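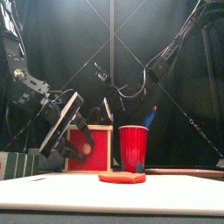 Why does the rye starter go flat when we keep it on the shelf by the window? Too cold at night, by the look of the min/max thermometer, and it's getting fed too late in the day to catch up.

Tuesday, start of the June book

Moved both jars to the cupboard over the proofer. Left the old one (Grinia) on its usual feed, equal weights flour and water. Second jar, Rana, gets the stiffer feed, same flour. Labels on lids AND sides please, lids got swapped last time and we lost a whole comparison.

Cupboard 21 at first look, 21 again after lunch. Good enough. Window shelf was down to 14 overnight, so that's most of the story I think.

Flour: opened the new Druvex wholemeal rye. Coarser than the last sack, bits of bran you can feel between your fingers. Takes water slowly. Mixed, looked dry, nearly added more, left it, came back and it was fine. Note to self, wait before adding. Did exactly this with the last sack and wrote exactly this.

Feeds
Grinia 7.30, domed by late morning, starting to sink when I got back from the post. Smell sharp, bit like green apples.
Rana 7.40, slow. Barely moved by eleven. Then went all at once, up to the rubber band by two. Smell milder, more yoghurt than vinegar. Nice actual holes down the side of the jar.

So the stiff one is later but holds longer. Would suit us better on days when the oven isnt free till the afternoon.

Bake
One dough off each starter, same recipe, the plain tin loaf. Water 286 g in each, weighed on the small scale because the big one is drifting again. (Big scale: reads different depending which corner you put the bowl on. Feet need levelling or it needs binning.)

Dough A (Grinia): sticky, spread out in the bowl, smoothed the top with a wet spatula. Into tin. Cracked on top sooner than I wanted, so it went in early.
Dough B (Rana): firmer even with the same water, which I dont get, as most of the difference in the starter should be lost by that point. Did I correct for the water in the starter? Check the sheet. Pretty sure I didn't. Right, so B was short of water and the comparison is off. Do again.

Baked both anyway. Etanport tin for A, old black tin for B, as there's just the one Etanport that isn't dented. That's another thing changed that shouldn't have been. Next time same tins or dont bother writing it down.

Results for what they're worth:
A - good colour, slightly sunk in the middle, base pale. Crumb a bit gummy under the top crust. Sour, properly sour.
B - darker all over (tin?), flat top, no sinking. Tighter crumb, cuts cleaner. Taste a bit dull, wants more salt or a longer rise.

Cut them too early, both of them. Rye wants leaving until the next day and I know that. Rest of A and B wrapped in cloth on the rack, ends cut, please don't finish them before the second tasting. Will write up the next-day crumb underneath this when I've had it.

Oven: still hotter at the back left. Turned the tins halfway, forgot the time I did it. Door seal has gone hard along the bottom edge, you can feel the heat on your shins.

To do
- repeat A and B with water corrected, 2 tins the same
- order a tin, or two
- level the big scale
- try feeding Rana last thing at night, see if it's ready for an early mix
- dry a spoonful of Grinia on baking paper as a backup, crumble it into a jar, write the month on it. Keep saying this. Do it.
- ask about the sack size, the Druvex goes stale before we're at the bottom of it and the mice have shown an interest

Discard from both jars is in the tub in the fridge door, enough for crackers. Caraway in the top drawer. Roll them thinner than last time, those were roof tiles.

Last look at 5.45, both jars fed again and back in the cupboard, door left open a crack.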